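Plisville Parish Hall Users' Group
Minutes of the August meeting, held in the small room, 7.15 pm

Present: Bit-na Ma (chair), Gwen, Oswin, Mr Baek, Petra from the Tuesday-that-moved choir, both Hendersons, and a man who had come for the pilates and stayed for two items.

Apologies: Lorna. Also the badminton club, who sent no apologies but are recorded here out of habit.

1. Minutes of the last meeting
Agreed, after "shouted" was changed to "remarked" in item 4. Oswin asked that it be noted he did shout. Noted.

2. Matters arising
The key to the side door has been found in the side door. The lost property box has been emptied except for the single wellington, which Gwen feels somebody may yet come back for.

3. The booking system
Bit-na reported on the change from the paper diary to the Nendance booking page. In its first month the page took 30 bookings. The paper diary, which had been withdrawn, took 12. Four of these were for the same hall at the same hour, and the two parties concerned (choir and under-sevens judo) had shared the space with what Petra called goodwill and Mr Henderson called a racket.

The meeting went over the question of who still had a copy of the diary. It was on the table in front of Mr Baek. He said he had only brought it for reference. It was agreed that the diary be kept for reference in Bit-na's car.

Discussion then moved to the hall computer, on which bookings are meant to be checked and on which, for most of July, they were not. Mr Baek thinks it wants more memory. Mrs Henderson thinks it wants switching on by someone patient. A new machine was priced and the figure was received in silence. Agreed to spend up to 100 pounds on the old one and to look at it again in the autumn.

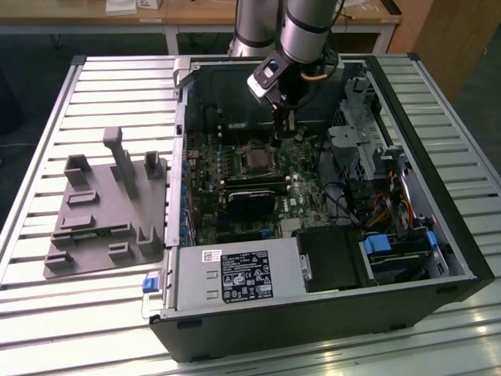 Petra said that none of this would matter if people read the confirmation email, and that the choir had read theirs, all of them, including the altos. She asked for the email to say in its first line which room had been booked, as at present this comes after the paragraph on parking. Carried, with one abstention from Oswin, who wrote the paragraph on parking.

ACTION: Bit-na to move the room to the top. Oswin to shorten parking.

4. Chairs
The hall owns 105 stacking chairs according to the inventory. Gwen and Mrs Henderson counted 93 and then counted again with the same result. The missing 12 were thought to be at the cricket pavilion, the school, or the Hendersons'. Mr Henderson said four at most. Agreed to ask nicely.

5. Floor polish
The sample tin of Trirker has been tried on the strip by the stage. It gives a very good shine. The judo parents have asked that it not be tried anywhere else.

ACTION: Gwen to put a mat over it.

6. Tea urn
Deferred for the fifth time. Oswin wished it recorded that he has views on the urn. They were not invited.

7. Any other business
The man from pilates asked whether this was the pilates. He was told it had been in the main hall since seven, as stated in the email, below the parking.

The meeting closed at 8.50 pm so that the chairs could be put away. Next meeting in October, room to be confirmed.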